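Gisler Street Community Sewing Room
Minutes of the monthly members' meeting
Thursday, October 22, 2026, in the back room

The meeting opened at the usual time. Minutes of the previous meeting were read and accepted with one correction: the thread order went to Rornen, not to Trondport.

1. Cleaning of shared small tools

Members went through how the shared tools are wiped before they go back in the kits. Everyone agreed to keep using alcohol swabs for the small metal items. 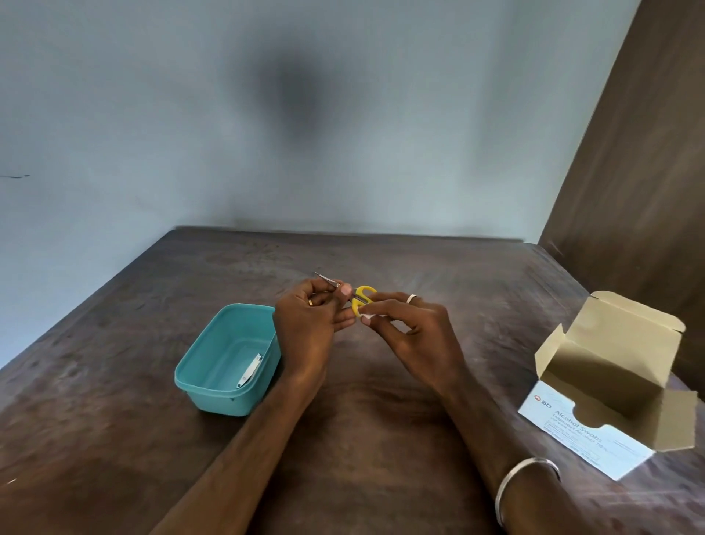
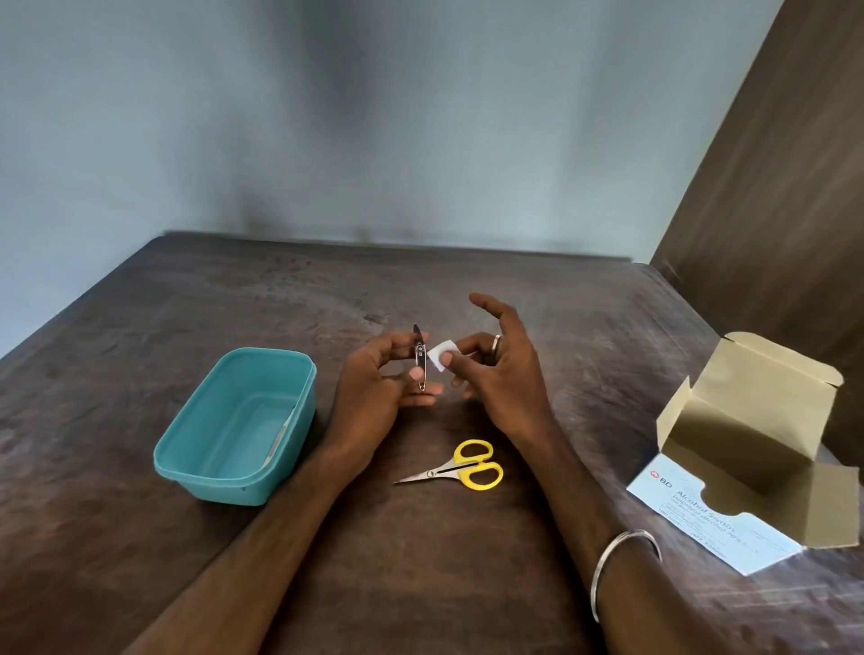
Small tools and alcohol swabs at the table.

Agreed:
Tweezers, small scissors, nail clippers and safety pins are wiped at the end of each session by whoever used them.
Safety pins are opened for wiping and closed again before they are put away. Two members have been stuck by pins left open in the kits.
Scissors are wiped along both blades and around the screw. Handles as well if they are sticky.
One swab per tool. Used swabs go in the trash and do not stay on the table.
Swabs are kept away from the irons and the pressing table.

A member asked if the fabric shears should be included. After some discussion it was decided to leave the shears out for now. They are oiled separately and the person who oils them would like them left alone.

It was also asked if bent pins should be straightened. Decision: no, throw them out in the sharps jar.

2. Supplies

The swab stock was discussed. At the present rate a box does not last as long as it did last winter, when fewer people came to the mending sessions. Agreed to order 3 more boxes with the next supply order. The order will also include 220 safety pins in mixed sizes and a new roll of twill tape.

Oltel has raised its delivery charge. Trondport will deliver free if the order is combined with the batting. Agreed to combine the two and wait the extra week.

3. Tables

The finish on the dark table is worn, and one member has snagged lining fabric on it. Options raised were sanding and refinishing, or a cloth cover. Sanding would put the table out of use for 2 sessions. It was agreed to try a cover first and look at refinishing in February, when the room is closed for a week anyway.

The folding table by the window still has a loose leg. The bolt has been found and will be put back before the next session.

4. Money

The balance stands at $3,204 after rent. The machine service bill has not come in yet. No changes to dues.

5. Other business

The kit labels are peeling. New ones will be written in permanent marker on cloth tape.

Members are reminded to sign kits out as well as in. The large zipper kit is missing from the shelf and does not appear on the sheet. Please check at home.

A request for a second evening session was held over to the next meeting, pending an answer from the building about heat after 8 p.m.

The meeting was closed and the chairs were stacked.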